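The Acting Administrator

The board voted at 7 in the evening, and by the time Lambros Tsoukalas got back to his office someone had already taped a new card over the old name on the door. The card said Acting Administrator. The tape was the kind they used for IV lines.

He had been at Lamero Hospital for 22 years, most of them in purchasing. He knew what a box of gloves cost and what it had cost the year before. He had never wanted to run the place, and he had said so to the board twice that month. They thanked him for his candor and voted anyway.

The letter on his desk was dated September 17, 2026. It came from the Dimitriou Foundation, which had paid for the east wing and most of the roof. The foundation would continue its support, the letter said, on the condition that the maternity ward be moved to the new building in Botari by the end of November. It did not say what would happen to the people who worked on the ward. There was a second page, but it was only signatures.

He read it standing up. Then he put it in the drawer with the takeout menus and went down to the cafeteria.

Vangelis Mavromatis was at the table by the ice machine, still in his scrubs. He had delivered babies at Lamero since before the elevators worked. He had a salad in front of him and had not touched it.

"Congratulations," Vangelis said.

"Don't."

"I voted for you. Staff representative gets a vote now."

"I know. I counted the hands."

Lambros got a coffee and sat down. The kitchen had closed at six, and all that was left was the self-serve case, where things sat in their clear tubs under a light.

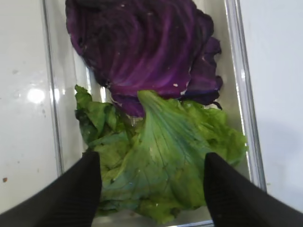
Red cabbage and green lettuce.

"They told you about Botari," Vangelis said.

"They wrote to me about Botari."

"Botari is 50 minutes away if the bridge is open. I had a woman in here last winter who didn't have ten." He turned his fork over. "Did they write about the bridge?"

"No."

"What did they write about?"

"Efficiency. There was a paragraph about parking."

Vangelis nodded as if that was what he had expected. He was sixty-one and had been offered a job at Molico, the private clinic on the coast, every spring for as long as Lambros had known him. He had the latest offer in his locker. He had mentioned it once, in the elevator, and got off at the next floor.

"How many last year?" Lambros asked.

"Births? 283."

"You didn't have to look that up."

"I was there for most of them."

A woman from housekeeping came through with a cart and asked if they were done with the table. They lifted their elbows and she wiped under them. When she had gone, Lambros took a napkin from the dispenser and a pen from his shirt pocket. He wrote down what the foundation paid each year, which he knew by heart, and under it what the ward cost, which he also knew. He drew a line and did the subtraction. Then he did it again, leaving out the roof.

"What's that?" Vangelis said.

"The roof is paid off in the spring. I signed the schedule."

"So?"

"So it's a smaller number than they think it is."

Vangelis pulled the napkin over and looked at it for a while. He was not good with figures and did not pretend to be. "It's still a number," he said.

"Yes."

"Where do you get it?"

"I don't know yet. Linens, some of it. We pay too much for linens." He took the napkin back and folded it into his pocket. "Don't sign anything with Molico before the end of the month."

"Is that an order from the administrator?"

"Acting," Lambros said.

Vangelis's pager went off. He read it, pushed the salad across the table and stood up. Lambros heard him take the stairs - he never waited for the elevator when it was the ward - and then he heard the door close two floors up.

He finished the coffee. Upstairs he took the letter out of the drawer, found a clean sheet of paper, and wrote Dear Trustees at the top. Then he called the night desk and asked them to send up the linen contract.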